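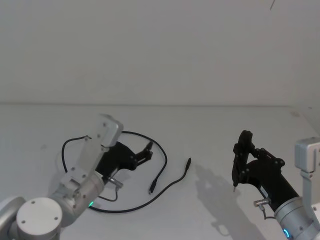 Zuletzt geändert: 21. Januar 2025

Über uns

Nulis ist eine Sprachschule. Klein, privat, seit 19 Jahren in Ullton, gleich hinter dem Busbahnhof. Deutsch, Spanisch, Portugiesisch, seit letztem Herbst auch wieder Italienisch am Abend. Gegründet als Abendkurs im Nebenraum einer Buchhandlung, die gibt es leider nicht mehr.

Unterricht: Gruppen ab drei Leuten, Obergrenze je nach Kurs. Eine Einheit dauert 90 Minuten, Pause nach Absprache mit der Lehrkraft. Einstufung kostenlos, bitte vorher anrufen, nicht einfach vorbeikommen (Büro vormittags oft nicht besezt).

Zweiter Standort in Collow, dort nur Anfängerkurse und Firmenunterricht. Parken im Hof nur nach 18 Uhr, sonst Ärger mit dem Nachbarn.

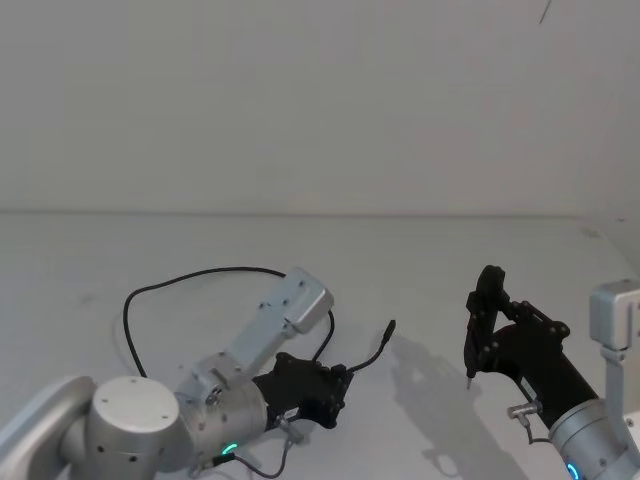
Firmenkurse auch bei Ihnen im Haus, Anfahrt ab Collow inklusive, von Ullton aus bitte nachfragen. Angebot kommt meist innerhalb einer Woche.

Lehrwerk: für Spanisch arbeiten wir mit unserem eigenen Heft, Arboleda, Band 1 und 2. Band 3 ist in Arbeit, soll im Mai fertig sein. Wer Band 1 noch in der alten Fassung hat: weiter benutzen, nur die Seitenzahlen im Lösungsteil stimmen nicht mehr.

Sprachreise wieder geplant, Ziel noch offen. Anzahlung 70 Euro, der Rest erst wenn die Gruppe steht.

Lehrkräfte gesucht! Vor allem Portugiesisch, gern auch nur ein Abend pro Woche. Kurze Bewerbung reicht, Zeugnisse könnnen nachgereicht werden. Preisliste und Kurszeiten siehe Menü links, die alte Liste vom Vorjahr gilt nicht mehr.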